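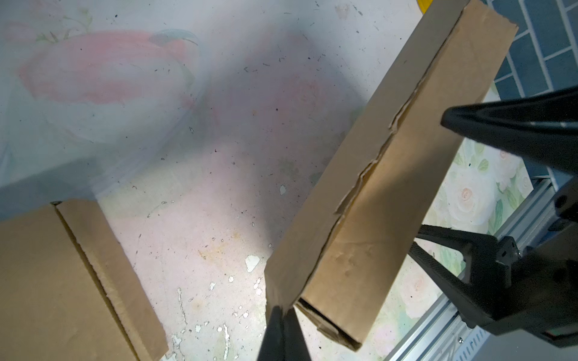
Cardboard box, open at one end.

4. Setting up the nest box camera

Read section 3 (Choosing a site) before you start. Everything in this section assumes the nest box is empty and that you have already picked the tree or post it will go on. If birds have begun carrying material into the box, leave it alone and wait until the season is over.

The Cedura can be fitted to most timber nest boxes with a removable roof. It is sold for small hole-nesting birds such as pardalotes and treecreepers, and also works in larger boxes made for rosellas. For owl and duck boxes, use the wide bracket (sold separately).

4.1 What you need

Camera unit with cable attached
Ceiling bracket and 4 short screws
Ultetti battery pack, fully charged
Cable clips
Small screwdriver
Drill with a bit a little wider than the cable
Soft cloth
A ladder and a second person to hold it

NOTE: Charge the battery pack overnight before its first use. The light on the side changes from orange to green when it is full.

4.2 Fitting the camera on the bench

Do as much of the work as you can on a bench or table. Small screws are hard to find in long grass.

1. Take the roof off the nest box and turn it upside down.

2. Hold the bracket against the underside of the roof, as close to the middle as the hinge allows. Mark the screw holes in pencil.

3. Screw the bracket down. Do not overtighten. If a screw comes through the top of the roof, take it out and use a shorter one.

4. Clip the camera into the bracket with the lens facing the floor of the box. You should hear a click on each side.

5. Drill the cable hole in the back wall, just under the roof line. Sand the edges on the inside until they feel smooth.

6. Feed the cable out through the hole, leaving a small loop inside so that the roof can be lifted later without pulling on the camera.

7. Clip the loop flat against the roof.

CAUTION: A loose loop of cable can catch a bird's leg or neck. Check that no part of the cable hangs below the camera.

8. Wipe the lens with the soft cloth. Do not use window cleaner.

4.3 Setting the focus

The lens is set at the factory for a deep box. In a shallow box the nest will sit closer to the camera and may look blurred.

1. Put a folded sock or a handful of dry grass on the floor of the box, to the height you expect the nest to reach.

2. Connect the battery pack and open the Drekero app on your phone.

3. Choose Live View. The picture can take a minute to appear.

4. Turn the grey ring on the lens until the grass is sharp, then close the roof and check again. With the roof closed the camera switches to infrared and the picture turns black and white. A slight change in focus is normal.

5. Remove the sock or grass.

NOTE: If the picture stays black with the roof closed, go to Menu - Lights and make sure Infrared is set to Auto. The white light should stay off whenever birds are using the box.

4.4 Putting up the box

1. Choose a calm, dry day. In southern Australia, May is a good month, as it leaves the box time to weather before most small birds start looking for a hollow.

2. Fix the box to the tree with the strap or hanger that came with it. Tilt it forward very slightly so that rain runs off the front.

3. Run the cable down the shaded side of the trunk and hold it with clips. Do not staple through it.

4. Bend the cable into a low U shape before it enters the battery pack, so that water drips off the bottom of the bend.

5. Place the battery pack where you can reach it from the ground. You will be changing it during nesting and should not have to climb near the box.

6. Open Live View once more and check the picture before you put the ladder away.

CAUTION: Never work from a ladder alone or in wind.

4.5 Recording settings

For most boxes we suggest the settings below.

Trigger: Motion
Clip length: Short
Sensitivity: Low while the nest is being built, Medium after the eggs are laid
Sound: On
Night recording: Off until the chicks are nearly ready to leave

A memory card on these settings holds some 526 clips. When the card is full the camera stops recording and does not write over older clips. To change this, go to Menu - Storage - Overwrite.

Change the night setting early if you want to record the young birds leaving. Many go soon after first light, and a camera that is still asleep will miss them.

4.6 Visiting during nesting

Keep visits short. Change the battery pack in the middle of the day and walk away by the same path. Do not open the roof to clean the lens or free a stuck cable while there are eggs or chicks inside. If the camera fails, disconnect the battery pack and leave the box as it is until the birds have finished.

Some native species are covered by state or territory rules on nest disturbance. Check these with your local wildlife authority before you set up a camera on public land.

For cleaning and winter storage, go to section 5.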